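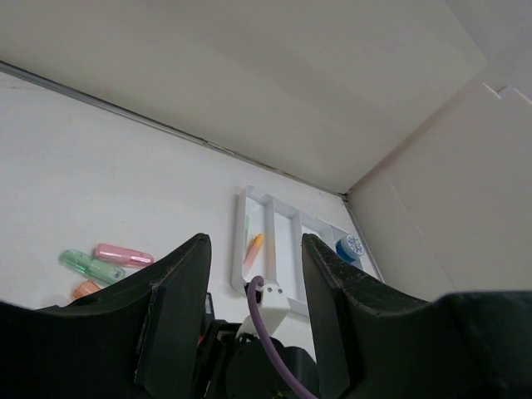
Ticket 30: Arm stops part way through the pen sorting run

Project: Kamolrat (student project, desk tidying task)
Opened by: Manee Klinhom
Assigned to: Sudheer Kotian
Staff contact: Gisela Zúñiga
Priority: High
Status: Closed
Labels: gripper, cabling, wrist camera, demo

Problem as reported

The arm runs its start-up check without any errors and goes to the home position. It picks the first pen and starts towards the tray organiser. At some point on the way over the gripper stops answering. The fingers stay where they were, the arm carries on to the drop position, and then the whole run halts with "gripper timeout". After that the only way back is to stop the program, switch the gripper off and on again, and home everything.

It doesn't happen on every run. This afternoon I had a good spell where it sorted everything I put out, then it failed on the first pick each time until I gave up. I haven't changed the code since the last working version on the shared drive.

Set-up is the usual one. Highlighters (pink, green, orange) out on the white table to the left, organiser against the back wall, the small blue jar in the corner at the right end of the organiser. The orange and yellow one was already in the organiser's left compartment and I left it there.

We need this working for the end of term demo, so I've put it as high.

Manee

Comments

Sudheer Kotian
Thanks Manee. Few questions before I come down.
Which version of the sorting script is on the lab machine?
Is the timeout still at 400 ms in the settings file?
Does it fail if you only open and close the gripper with the arm standing still?

Manee Klinhom
Version from the shared drive, the one with Parveen's changes to the drop heights. Timeout is 400, I checked. I haven't tried the gripper on its own, will do that now.

Manee Klinhom
Gripper on its own is fine. I left it opening and closing with the arm at home while I ate lunch and it was still going when I came back. No timeouts in the log.

Sudheer Kotian
Good, so the gripper motor and its board are probably all right. Can you raise the timeout to 900 and do a normal run? If it's just slow to reply under load then that should hide it. I don't want to leave it at 900 but it would tell us something.

Manee Klinhom
Done. Same failure, it just takes longer to give up. Log says no reply at all from the gripper, so it isn't a late reply. I've put it back to 400.

Parveen Lodhi
Could it be my change? I lowered the drop height over the organiser because the pens were bouncing out. The arm now bends further at the wrist on the way in. I can put the old heights back if you want to rule it out.

Sudheer Kotian
Yes please, on a copy. Keep your version as it is.

Parveen Lodhi
Ran the old heights. It got through one full sort with no timeout, and then a second. Went back to the new heights and it failed on the second pick. So it does look like my change, but I can't see why a lower drop would stop the gripper talking. There is nothing in that part of the code that touches the gripper.

Sudheer Kotian
It's the wrist angle I'm interested in. Look at the purple cable on the wrist camera view. It comes out of the top of the white printed bracket, goes up in a short loop to the left and then back down past the front of the housing. That's the gripper data line. It's a tight loop to begin with, and if the wrist bends further it could be pulling on the connector.

Please don't run it again tonight until someone has looked at that.

Kanokwan Kaewmanee
I fitted the bracket, so that one's on me. The drawing has the cable coming out at the side but the connector wouldn't go through the slot, so I brought it out of the top. It was fine with the old drop height. I have the bracket file here and can change the slot.

Sudheer Kotian
No harm done. Before we print anything, let's make sure. Test plan for tomorrow:

1. Power off at the wall, not only the emergency stop.
2. Unplug the data cable at the gripper end and look at the pins and the strain relief.
3. Test the cable for continuity with the meter, first lying flat, then bent by hand.
4. Plug it back in. With the arm in slow mode, step the wrist towards the new drop angle and send a status request at each step.
5. Write down the angle where the replies stop.

Two people for step 4, one on the stop button.

Manee Klinhom
Results from this morning, Kanokwan on the stop button.

Pins look clean. The outer sleeve has pulled back a little where it goes into the plug and you can see the inner wires. Continuity is fine with the cable flat. When I bend it near the plug, one of the wires drops out and comes back. With the arm in slow mode the replies stop before the wrist reaches the new drop angle, and come back when we step it the other way. We repeated it and got the same result.

So it's the cable, and the lower drop height is what brings it out.

Gisela Zúñiga
Good work, all of you. There is a spare Cosatix cable in the drawer under the soldering bench, please sign it out. I'd like the damaged one cut in half and binned so it doesn't find its way back into the drawer. Please also don't fit the new one with the old routing.

Kanokwan Kaewmanee
New bracket is on the printer. The slot is wider and moved to the side, so the plug goes through without forcing it. I also added a place for a cable tie below the slot. It won't be finished until after we close, so I'll take it off the bed first thing.

Parveen Lodhi
While we wait, I've added a check to the script. It sends a status request after the pick and again before the drop. If there's no reply the arm now stops where it is instead of carrying on to the drop position with the fingers in whatever state they're in. Tested by unplugging the gripper on the bench. It stops and gives "gripper not answering, arm held".

Manee Klinhom
Can the message say which of the two checks failed? Would have saved me some time with this one.

Parveen Lodhi
Added. It now says "after pick" or "before drop".

Kanokwan Kaewmanee
Bracket fitted, new cable fitted. The first one I took off the printer had a rough edge inside the slot, so I filed it down before putting the cable through. Cable now leaves at the side and goes down with a wide bend. I moved the wrist by hand through its whole travel with the power off and it doesn't pull tight anywhere.

Sudheer Kotian
Slow mode test repeated with the new cable. Replies all the way to the new drop angle and past it. Timeout at 400. Going to full speed.

Manee Klinhom
Full speed results. 30 runs with Parveen's new heights, no gripper timeouts.

There were 2 runs where a pen landed across the wall between compartments instead of in one. That is a separate thing and it has nothing to do with the cable. I think the pick was off centre. I'll open a new ticket for it with the logs.

Sudheer Kotian
Please do, and note which colour it was each time. The clip side of a highlighter cap sits differently in the fingers and we may have to take that into account.

Gisela Zúñiga
Has the back-up arm got the same bracket?

Kanokwan Kaewmanee
Yes, the same old one. It's not plugged in at the moment. I'll print a second new bracket and change it over before anyone uses it. I've put a note on the arm.

Cause

The gripper data cable was brought out of the top of the wrist bracket in a tight loop. The new, lower drop height made the wrist bend further and pull on the cable at the plug. One of the inner wires was breaking contact.

Fix

Cable replaced with the spare. New bracket with side slot and cable tie point. Script now checks the gripper after the pick and before the drop, and holds the arm if there's no reply. Drop heights kept as in Parveen's version. Timeout unchanged.

Still to do

New bracket on the back-up arm (Kanokwan)
New ticket for pens landing across the compartment walls (Manee)
Order a replacement for the spare cable (Sudheer)
Save the new bracket file in the project folder and move the old one to "do not print" (Kanokwan)
Add a cable check to the start of session sheet - look at the plug end, bend gently, look for bare wire (Parveen)

Closed by Sudheer Kotian, December 23, 2020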